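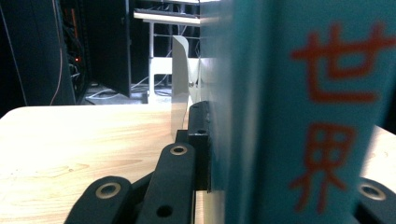

About Zelanon

We're a small community archive – letters, family photos, shop ledgers, cookbooks, cassette tapes, whatever people kept. Started by Celina Szczepańska in the back of the old Vitetti bakery, 2 shelves and a borrowed scanner. Now 2279 catalogued items and a backlog we don't like to talk about.

What we collect: papers and recordings from families who settled in the valley, any language. Polish and Italian mostly, so far. The Dudek family papers are our biggest set, 8 boxes, still being sorted. Box 5 has the wedding telegrams, ask for those.

Catalog runs on Gimix. Search is online, full scans only for items where the family said yes. The rest you can see in the reading room.

Visiting – afternoons from 1:30, ring the side bell. Pencils only please. Bags go in the lockers. We close for all of March for shelf checks and re-boxing.

Giving us something? Email first, dont leave it on the step. A few lines on who's who in the photos helps alot. Originals can go back to you after scanning.

School groups welcome, up to one class at a time. Copies are free for family members, everyone else pays the print cost.

Newsletter goes out to 500 households, paper or email. Sign up at the desk.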